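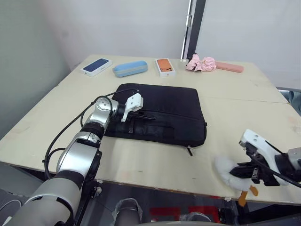
What Happens After the Arrest Story? Following Up on Crime News in Kovanard
Final project report, Intro to Local Reporting
Nov 2, 2022

Why I picked this

I grew up reading the Dollelari Courier at my grandmother's kitchen table, and the page I always went to first was the police page (sorry, comics). Somebody got arrested outside the bowling alley, somebody broke a window on Bahrami Street, somebody was "booked into the county jail on suspicion of" something with a long legal name. And then the next day there was a whole new batch of people and I never found out what happened to the first ones. Were they guilty? Did the charge get dropped? I had no idea, and it never crossed my mind to wonder until this class.

So my question was pretty simple. When the Courier prints a story saying a person was charged with a crime in Kovanard, does it ever print another one saying how the case ended?

How I did it

The library has the Courier on a searchable database, which saved my life. I went back 18 months and pulled every item where an adult was reported arrested or charged inside the Kovanard city limits. I skipped traffic tickets and anything involving kids. That left me with 379 items, a lot more than I expected from a town where my biggest news growing up was the new car wash.

Each item got a row in a spreadsheet: the charge, the page it ran on, whether it named the person, and whether it said where the information came from. Then I searched each name again to see if a later story turned up. For the ones with no later story, I looked the case up in the county court's public records. You can do that on a computer in the clerk's office for free, but printing costs money and the chair is terrible.

I left all the names out of this report. It felt strange at first, because they were printed in the paper and anyone can find them. But I was going to spend pages saying it's unfair to leave people hanging in print, and then do it to them again? No thanks.

What I ran into

My first try at the spreadsheet was a mess. I had one column called "result" and I was putting everything in it, so "pleaded guilty" was sitting next to "can't find" and "still open I think??" I ended up redoing it with four categories: convicted or pleaded, dropped or dismissed, still open, and not found. That cost me most of a weekend, but I'm so glad I did it before I got any deeper.

The other problem was charges that change names. A person can be arrested for one thing, formally charged with something smaller, and then plead to something smaller still. The newspaper story only has the first one, usually the scariest version. I didn't understand this at all when I started. The clerk at the window explained it to me twice (very patiently), and I wrote it on an index card and taped it to my laptop. 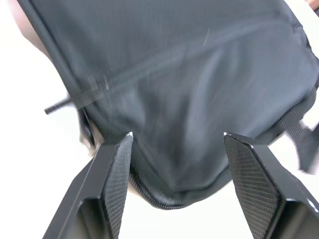 Gray mesh bag between two gripper fingers.

What I found

Most of the items never got a follow-up. The ones that did were nearly all the big cases, where there was a trial or somebody was badly hurt. Those got real coverage, with a reporter in the courtroom and quotes from both lawyers. If you were charged with shoplifting or a bar fight, the arrest was the whole story, forever.

The part that bothered me most was the dismissed cases. I found plenty of them in the court records and hardly any in the paper. One man was on the front page over a break-in at a storage place in Nostano Park. His case was dismissed that December, and the Courier ran nothing. If you search his name today, the arrest story comes right up, and that's it.

Length was interesting too. The longest arrest story in my set ran 520 words. The follow-up to it was one short paragraph on the back of the sports section! I checked three times because I thought I had the wrong page.

I also paid attention to wording. The stories that came straight from a police press release tended to tell what happened as plain fact, and then stick one "allegedly" in near the top like a seat belt. When a reporter had clearly read the court papers or called somebody, the sentences said who was claiming what. I think readers notice the difference even if they couldn't tell you what it is. My roommate did, when I showed her two of them side by side.

What the paper told me

I emailed the Courier and got to talk on the phone with someone on the news desk, who asked me to keep it on background. They were really nice about it. The short version is that the staff is small, arrests show up in the inbox every morning, and case results don't. Someone has to go to the courthouse and look. They do update an online story if a person writes in with proof that charges were dropped, but I couldn't find that policy anywhere on the website, and I looked pretty hard.

What I'd change

I should have talked to the clerk's office in the first week and not the fifth. I'd also pick a second paper to compare with, because right now I can't say whether the Courier is better or worse than anybody else. And my "not found" pile is bigger than I'd like. Some of those are probably misspelled names, either in the paper or by me at one in the morning.

If somebody takes this on next semester, my spreadsheet is in the class folder with the names removed, and the notes tab explains the categories. Bring a sweater to the clerk's office. They close for lunch.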